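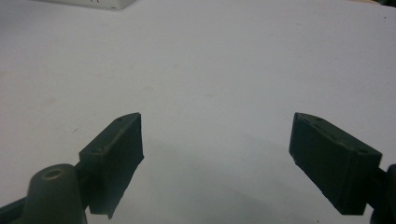 10/2/19

Gripper notes, club build, Zakico arm team.

Picked up where Florencia left off with the fingers. The green set is still on. Both pads have rough spots at the lower corners, a small notch on the right one. I left them alone. The contact faces are fine and I don't want to take more material off before we know whether this shape stays.

Opening: driver now goes to full open on power-up and waits there. Before, it woke up wherever it had stopped and the first close command would sometimes do nothing. Mohit found it in the startup routine. The position variable was being set before the servo was attached. He swapped the two lines. Ran it 18 times from a cold start, no misses.

Servo values as of tonight:
open 2257
closed 894
Step size for the slow close is 200. Smaller looks smoother but takes too long for the match timer. Don't go past 894, the horn starts to buzz and the left linkage bends a little.

Tried the Hollirska foam cubes first, then the film cans. Cubes are easy. Cans slip if the arm comes in tilted, and they shoot out forward when the tips touch before the back of the pads does. Mohit thinks the tips are toed in too much. I think he's right but it could also be slop at the pivot. Need to check the pivot screws first since that's five minutes and a reprint is most of an evening.

Ideas for the pads, not tried:
- strip of bike tube on each face, screwed on through the holes in the top edge
- reprint with the tips a couple of degrees straighter
- Florencia wants a shallow V groove for the cans. Would probably hurt us on flat parts.

Table was giving us trouble with the color threshold again. Pale top plus the shadow under the fingers reads as an object if the lamp is straight overhead. Moving the lamp to the side helped some. Better fix is to mask out the area between the fingers until the close command is sent. Florencia has that on a branch called rathore, not merged, needs cleanup.

Practice run against the Wuvutness team is off until they get their base fixed. That gives us one more session.

Next time:
Pivot screws, then cans again with nothing else changed.
Merge the mask.
Label the spare servo, it's in the drawer with the dead ones.
Ask about printer time for the straighter tips.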